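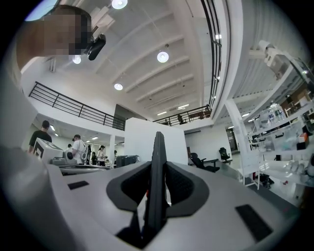 Zita Wrist Views: hand-held gripper comparison set

Version 0.8
Maintained by the Cabello tools group
Contents: wrist camera recordings, finger state logs, comparison notes

Summary

Zita Wrist Views is a small set of recordings made to compare two finger sets on hand-held grippers before either is mounted on an arm. It holds 79 recordings and 978 labeled grasp events. The set was built to answer two questions: how much of the useful view the fingers block, and how often the tracker loses its position when the operator leans close to the lens. It was not built for training a policy from scratch, and it is too small for that.

Hardware

Both finger sets fit the same quick-change plate and use the same Ernivano controller board.

Set N (narrow). Stiff fingers, low contact area. Blocks little of the view but slips on smooth cylinders.
Set W (wide). Soft pads, high contact area. Holds bottles and cups well. Blocks more of the lower center, so the last part of an approach has to be judged from the sides.

The wrist camera is a fisheye unit with fixed focus and locked exposure. The outer corners fall outside the lens circle and are black in every file. Mask them before computing image statistics. Head camera video was recorded in parallel for 27 of the recordings and is stored separately.

Recording conditions

All recordings were made in May on the open ground floor of the Hivwood building, during working hours. People cross the background in many files. This was left as is -- a tracker that only works in an empty room is of little use to us. The ceiling has long parallel beams, and tracking against repeated structure like this is one of the harder cases in the set. Bright ceiling lamps in view can saturate small regions when the gripper is tilted up.

Faces are pixelated in all released video. The pixelation is applied after tracking, so the supplied poses were computed on the original images. If you rerun tracking on the released files, expect small differences near the operator's head.
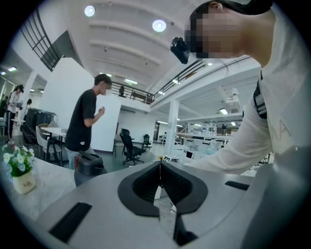 Wrist view at the countertop, with the operator's sleeve across the middle of the view.

File layout

recordings/ one folder per recording, named by finger set and index
recordings/*/wrist.mp4 wrist camera video
recordings/*/pose.csv gripper pose, one row per video frame
recordings/*/width.csv finger opening in millimeters
events.csv grasp events with start, end and outcome
head/ head camera video where available
calib/ lens model and finger-to-camera offsets, one file per set

Poses are given in the map frame of each recording. Maps are not shared between recordings, so positions can't be compared across folders without an alignment step.

Labels

Each grasp event is marked hold, slip or abort. An abort means the operator opened the fingers before lifting. Labels were made from the wrist video and the width log together. Where the two disagreed, the width log was used.

Known problems

Eight recordings have a gap in width.csv where the controller dropped its connection. The rows are present but empty. Do not interpolate across them.

Set W pads compress under load, so the reported opening is smaller than the object. Use the offset in calib/ for contact estimates.

Sleeves and hands near the lens cause short tracking losses. The column "lost" in pose.csv is 1 for those rows. Loose clothing makes this worse with either finger set.

Time stamps in head/ come from a separate clock. They were aligned by hand to a finger tap at the start of each recording -- good enough for viewing, not for fusion.

Use

Internal evaluation of grippers, lens masks and trackers. When reporting results, give the finger set and list any recordings you left out.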